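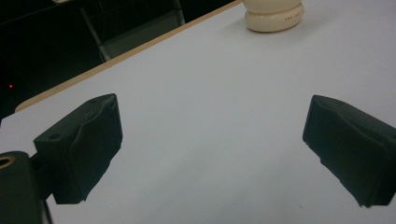 Packing bench automation at Pasbridge: your questions

Updated April 2026. Put together from the question box, the shift talks and the stuff people stop us in the hallway about. If yours isn't on here, put it in the box again, some of the cards were hard to read.

What is going on, short version?

Rallden is putting robot arms on part of the hand packing area. Arms come from Ketance. Hnatiuk does the install and the safety sign-off. Before the arms can do anything useful they need to be shown how, and the showing is done by people on our benches using the hand-held grippers. That part has been running since December.

Which benches?

Benches 1 to 4 only. Small housewares and gift items. Glass, bulk and returns stay the way they are. No plan for those right now and we would tell you.

Am I losing my job?

No layoffs tied to this. That is in writing, copy on the board by the time clock. What does change is the job itself for people on those benches. Less reaching and placing, more loading, checking and fixing what the arm got wrong. Agency hours at peak will probably go down. We'd rather say that now than have you hear it in the parking lot.

Will my pay change?

Base pay stays. If you get signed off as a cell operator you move up one grade from the first full pay period after sign-off. Demonstration shifts are paid at your normal rate plus the training premium, same as when you train a new hire.

What about piece bonus?

Fair question, lots of cards on this one. On a demonstration shift you get your own average bonus from the last full month, whatever you pack. Nobody should be out of pocket for going slow. Once the arms are live on a bench, the piece bonus on that bench is replaced with a team bonus. Numbers for that are still being worked on. Yes we know, we said that last time to.

What do I do on a demonstration shift?

Pick up the gripper, squeeze the fingers onto the item, move it where it goes, let go. Do that again with the next one. Work at a steady speed. The camera on the gripper records what the fingers are doing. Start each one with the fingers open and clear of the item. Put the item in different spots on the table, not always the middle.

How long is a turn?

30 minutes on, then swap. It is heavier than it looks, especially on the wrist. If your hand hurts, stop and tell your lead. You do not have to finish the run.

How many has the team recorded?

2,434 in total as of the last count. 1,569 of those passed the check and went to Ketance. The rest were mostly dropped items, runs stopped early, or fingers hidden behind somebody's sleeve. Please roll sleeves up.

Does a bad run count against me?

No. Runs are not scored by person. Mark it bad on the screen and go again.

Does the camera record me?

It points at the fingers and the table. Hands and sleeves get in. Sometimes the floor or whatever is past the edge of the bench gets in too. No sound. Your lead cannot pull the footage for attendance or discipline, that's in the agreement. Don't leave mail, badges, phones or pill bottles on the bench during a run. If something personal does get recorded, tell us the shift and it will be deleted.

Can I say no?

Yes. Demonstration work is sign-up. You stay on regular packing and it doesn't go in your file. Operator training is also sign-up for now. Later on, when benches 1 to 4 switch over, people who don't want the cell get offered glass or bulk at the same grade.

Why does the table have to be cleared?

Fewer things on it, cleaner recording. Only the items for that run. Tape, knives and cups go on the shelf. Wipe the top down at the start, dust and label bits show up on white.

The rubber on the fingers looks chewed up, is that OK?

Rough edges are fine. Change them if they are split, slipping, or a peice comes off. Spares are in the gray drawer. Write the change on the sheet, Ketance wants to know which items were done on which set.

What happens when the arm gets stuck?

Hit pause, wait for the light, open the gate, clear it, close the gate, restart. You'll get trained on this before you're ever alone with one. Never reach in while it is moving, not even slow. If it stops twice on the same item, pull the item and pack it by hand.

Will the arms be faster than us?

Not at first. On odd-shaped stuff probably not for a long while. The target is to cover steady work so people are not doing the same reach all night. Management does want the benches to put out more over time, we're not going to pretend otherwise.

Who gets trained first?

People already on benches 1 to 4, by seniority, then anyone who signed up for demonstrations, then open list. Nights get the same number of spots as days. That wasn't in the first version of the plan and is now.

How do I sign up?

Sheet at the shift desk, or ask your lead. Demonstration list and operator list are seperate, put your name on both if you want both.

Still to be answered: team bonus numbers, lockers near the new cells, whether the radio stays.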